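Pour une règle écrite avant le premier essai

3 décembre 2018

Je travaille depuis deux ans sur des bancs d'essai pour bras manipulateurs, et je lis beaucoup de protocoles. La plupart décrivent bien la machine. On y trouve la charge admise, la fréquence de commande, la version du logiciel. Sur le décor et les objets, il y a souvent une ligne, parfois rien. Je pense que c'est une faute de méthode et qu'une norme, même modeste, devrait la corriger.

La cuisine jouet est devenue un terrain d'essai courant. Elle coûte peu, elle tient dans un bureau et elle offre des tâches que tout le monde comprend. Mais deux cuisines jouets ne se valent pas. Une plaque de cuisson à grilles noires, posée à côté d'un évier à façade striée, ne demande pas la même chose à la vision qu'un plateau uni. Celui qui publie un taux de réussite sans décrire ce voisinage publie un chiffre que je ne sais pas comparer au mien.
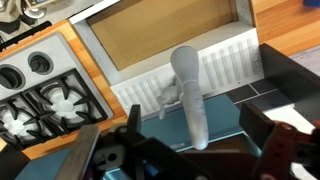

Ce que le protocole doit fixer

Je demande peu. L'objet doit être désigné par sa forme et ses dimensions, sans se contenter d'un nom d'usage. Sa position de départ doit être donnée avec une tolérance. La réussite doit être définie avant le premier essai, et la définition ne doit plus bouger ensuite. Enfin, chaque essai interrompu doit figurer au registre avec son motif.

Ce dernier point est celui qui fâche. Dans la campagne Skevico, le registre comptait 845 essais, dont 200 avaient été retirés comme « non représentatifs ». Henrike Teuber, qui relisait le rapport pour Bivden, a demandé ce que le mot voulait dire. La réponse tenait en trois lignes et variait selon l'opérateur. Elle a refusé de signer, et je lui donne raison. Un essai retiré peut l'être pour une bonne raison - encore faut-il que cette raison ait été écrite avant. 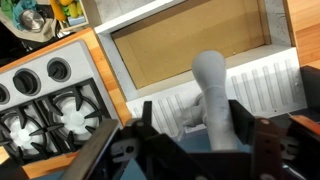 La définition de la prise mérite une règle à elle seule. Beaucoup d'équipes notent « saisi » dès que les doigts sont fermés. Je propose de distinguer l'objet entre les doigts, l'objet soulevé et l'objet déposé à l'endroit prévu. Une pièce au corps étroit, un peu courbe, avec un sommet évasé et une petite saillie sur le côté, peut très bien se trouver entre les deux doigts sans que l'on sache rien de la suite. Il faut aussi dire par quelle partie elle est tenue et comment elle est orientée. Deux prises notées de la même façon peuvent laisser des dépôts très différents à faire.

On m'objecte le temps que cela prend. Chez Hirkport, la fiche complète a été remplie pour 325 essais en octobre, et les opérateurs s'en sont plaints la première semaine. Ensuite ils ont abrégé les mots, gardé les rubriques, et le travail a continué. L'autre objection est plus sérieuse : à trop figer le décor, on finirait par régler la machine pour un seul évier. C'est vrai. La règle ne doit donc imposer aucun décor. Elle doit obliger à le déclarer, y compris ce qui ne sert pas à la tâche, comme les cubes laissés près d'une assiette ou les radis dans leurs bacs.
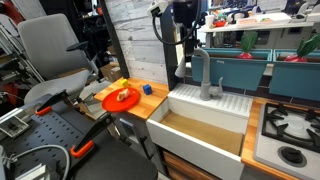 Le plan de travail, avec l'assiette rouge et les deux cubes, à gauche de l'évier.

Le projet de guide que Ruppert fait circuler va dans ce sens, mais il range la description du décor parmi les recommandations. Je voudrais la voir passer dans les exigences, au même rang que celle de la pince. Les remarques sont encore ouvertes, et j'ai envoyé les miennes.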